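## 4. Rules for Shared Tabletops

Most written safety material for robot arms assumes a fixed cell, a fence and one task that repeats. A research lab that collects manipulation data has few of these things. People sit within reach of the work, the objects change from one episode to the next, and the same table may serve two projects in one afternoon. The Skoment rules were written for this setting. They cover how a tabletop is set up, who may reach into it and what has to be logged when something on it moves.

### 4.1 Roles and reach

Rule 3 says that each table has one operator at a time. The operator decides when an episode starts and ends. Anyone else at the table is an attendant, and an attendant may handle objects only between episodes or when the operator calls for it. The rule is short, but it took the longest to agree on. In earlier drafts, an attendant could reach in whenever the arm was still. We dropped that wording after reviewing our own logs, because a still arm may be waiting on a command that has already been sent.

Figure 1 shows a table under these rules, with an attendant seated at one side and holding a small white object.
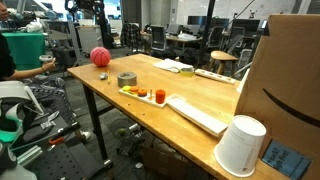 Jessie Cowie objected to this rule during the review round. In her view a single operator is a weak safeguard when the attendant is closer to the objects than the operator is, and the person with the shorter reach should hold the stop button. Keir Morrison agreed with her on the stop button but wanted the operator role left alone. The final text gives a stop button to both, and either one can end an episode without giving a reason.

### 4.2 Task objects and background objects

Rule 8 divides everything on the table into task objects and background objects. A task object is named in the episode instruction. A background object is anything else, whether it was put there on purpose or left behind from earlier work. Both kinds must be listed on the setup sheet before the first episode. An object may change from one kind to the other between episodes, but the sheet has to be updated first.

The Puvance tables were set up without such a list until March. Episodes from that period can be used for training, but we found them hard to compare, as the annotators had to work out from the video which items mattered.

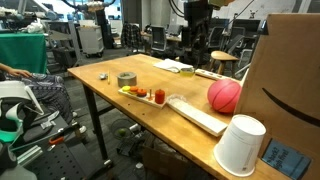
Placement is logged by zone, and the zones are drawn from the table edges so that they hold up when objects are swapped. We do not ask for measured positions. Philomena Atinga tested both methods, and the measured sheets were filled in late or not at all. Zones also deal well with loose items. A setup that has a peg board with colored discs near the middle, a ball toward the back right and an upside-down paper bucket near the front corner can be written up in three short entries. The remaining items get one entry per zone.

Rule 9 covers changes during a session. If a background object is moved, added or taken away, the attendant writes down the object, the old zone and the new zone. The episode in progress is kept but flagged. We considered discarding flagged episodes and decided against it, as small changes of this kind are common in homes and workshops, where the trained policies are meant to run.

### 4.3 Limits

The rules say nothing about force or speed limits, which remain with the site's own risk assessment. They also assume that the table itself stays put. Dougal Moncrieff has drafted an extension for mobile bases, and it will be tried first at Skota.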